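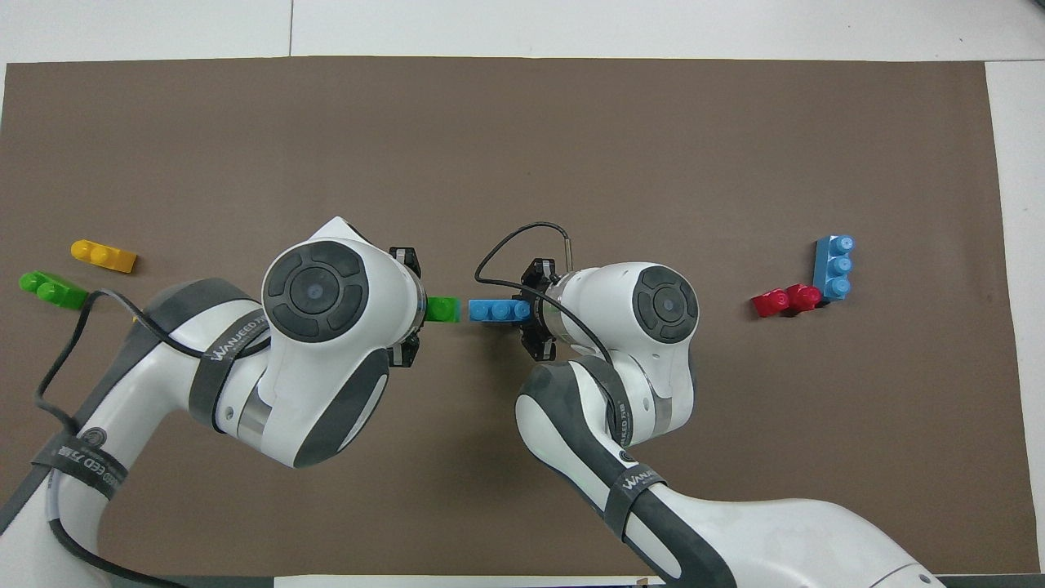

Two toy bricks over the brown mat, the bright green one on the left.

Bricks on the Table – Minja Collection
Photos and notes by Obadia Kinyua
September 2024

The Minja collection is a mixed lot of toy building bricks that came to me in cardboard boxes in January. It holds nearly 2000 pieces. Most are ordinary bricks, with some plates, wheels, roof pieces and a few odd parts that don't fit anything else. I have been sorting it at the table a little at a time, and this page is where I keep the notes that go with the gallery.

Click the picture for the larger version. Notes are grouped by subject and I add to them when I have something to add.

The mat
Large, brown and flat, on a white tabletop. I like a smooth surface for bricks. Anything with a pile or a weave holds on to the small plates and you end up picking at them with a fingernail. Brown also suits this collection, which has a lot of white and pale gray in it. Those pieces disappear on a white table. Dark brown pieces are the trouble, but there are only a handful and I do them last.

The mat does not cover the whole table. There is a band of white left at the far side and a strip on the right.

Green
The bright green bricks were the first color I finished. There are 320 of them, counting all sizes. The color has held up better than the white and much better than the blue. I found two different greens once I had them all together – one a shade more yellow – and they are kept in the same tub for now. Under the lamp you can tell them apart easily, in daylight less so.

A few of the green ones have tooth marks. I have left those in. They stack fine.

White
The white bricks have gone yellow in patches, usually on one side only. I take that to be the side that faced a window, but the boxes came with no history and I have no way to check. I tried washing a batch in warm water with dish soap. It took off the dust and a sticky film and did nothing for the yellow.

Windows and doors
68 pieces, if you count frames and panes separately. The clear panes scratch if you look at them wrong, so they go in a folded cloth. Three of the doors open the wrong way for their frames and must belong to some other set.

Sturoveo pieces
These were mixed in with the rest. Sturoveo bricks are slightly taller than the others and have the name molded inside, very small, where you need a magnifier to read it. They will click onto the other bricks but a wall built from both comes out uneven by the fourth row. I pulled out every one I could find and gave them a tub to themselves. If you have a mixed lot at home and your walls lean, check for these.

Flenach plates
Thin flat plates, all dark red. They are a good deal stiffer than the rest and hard to separate once pressed together. A butter knife will scar the edges. Press a larger plate on top, another underneath, and rock the two apart.

The tubs
I ended up with 14 tubs, sorted by color first and by size second. I started the other way around and gave up after an evening. With everything sorted by size it took far too long to find one color, and color is what people ask for when they sit down to build. The lids are labeled on the side and on the top, so they can be read either stacked or spread out.

Washing
Net bag, warm water, a drop of soap, swish, rinse, and onto a towel overnight. Shake each brick open side down before it goes back in the tub. Wheels with metal axles stay out of the water. So does anything with a sticker on it, unless the sticker is already lost.

Missing and wanted
The collection has no base boards except one corner of a broken one. I am also short of long bricks in yellow, and I would take any spare hinges. Boxes can be left at the Plostley hall on open afternoons, marked for the brick table. Please don't sort them first. I would like to see what was kept together.

Using the pictures
You are welcome to print anything from this gallery for a class or a club. For a newsletter or a website, send me a note and say which one you want – I can usually supply a bigger file. Credit Obadia Kinyua, Minja Collection.

Next to be sorted: wheels, tires and the last box of blue.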